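Loan player recalled in the window: does he count toward our squad limit?

Posted by Hashini Thambiah in Football > Rules and Registration

I help run the paperwork for a semi-pro side, Pirwood, and I have a problem with a striker we sent out on loan in June. He went to Griltora for the full season. He has scored 3 times for them and our manager now wants him back, as our first-choice forward is out with a knee injury.

Our league lets each club register 32 players. We are at the limit today. When the striker left, we took his name off the list and gave his place to a young goalkeeper. The loan form has a recall clause, but all it says is that the parent club "may request the return of the player in writing." It does not give a notice period.

Can we recall him and play him right away, or do we have to drop someone first? And does Griltora have to agree? Their secretary told me on the phone that they would want 400 back for the shirts and travel they have paid for, and I can't find anything in the form about that.

I have read the league handbook twice. The part on loans is one page long and most of it is about loans between divisions.
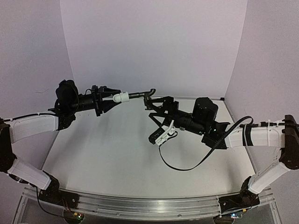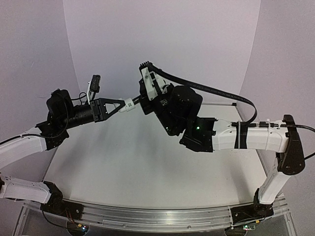
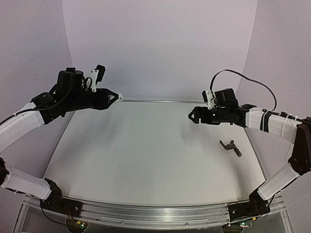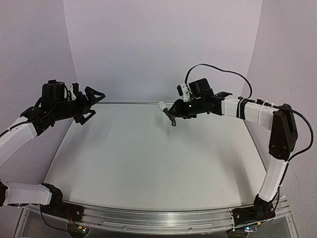 Page last changed: Wednesday, August 14, 2019

Hryhorii Hrytsenko

You have to drop someone first. A player on loan at another club is registered with that club for the length of the loan, so he is off your list and they hold his place. When he comes back he is a new entry on your list like anyone else. If the list is full, the league office will send the form back.

The order we use at my club is this. Send the recall letter to the other club and copy the league. Wait for the league to confirm in writing that the loan is over. Then send one form that takes a player off and puts the returning player on. Don't send two separate forms. We did that once and they handled the second one first, refused it, and our midfielder missed a cup match at Semico that we lost.

On whether Griltora has to agree, read the clause again. "May request" is weak wording. In our forms it says "may recall," and the other club has no say. With "request" they could argue that you can only ask. I would ring the league registrar before you send anything and get the answer by email.

The 400 is a separate matter. If it isn't in the loan form you don't owe it, but your manager may want to loan players to them again, so it could be worth paying part of it. That is for your board to decide.

Also check the date of the window. Some leagues only let you end a loan early while the window is open, even if the clause has no dates in it.

Uliana Kravets

just release the keeper, he will never play anyway. we had 661 at our last home game and not one of them could name our backup keeper

Begoñe Nieto

I would not release the keeper until you have looked at the age rule. In many leagues, players under a certain age go on a separate youth list and don't use up a senior place. If yours does this and the keeper is young enough, you can move him over and keep both. Look near the back of the handbook, under youth players, and not in the loan section. Ours was there.

I agree with Hryhorii about sending one form. I would add that the player has to sign it too. If he is living near Griltora now, that can take a few days, so get the form to him early.

One more thing to look at is cup matches. If he has already played in the cup for Griltora, he will most likely be cup-tied and can't play for you in that competition this season. He would still be fine for league games. Tell your manager before he picks the team for the next round.

Reply from Hashini Thambiah

Thank you. The keeper is young enough for the youth list, and I had missed that page completely. I have emailed the registrar about the word "request" and am waiting to hear. He did come on as a substitute in the cup for them, so he will be out of that one.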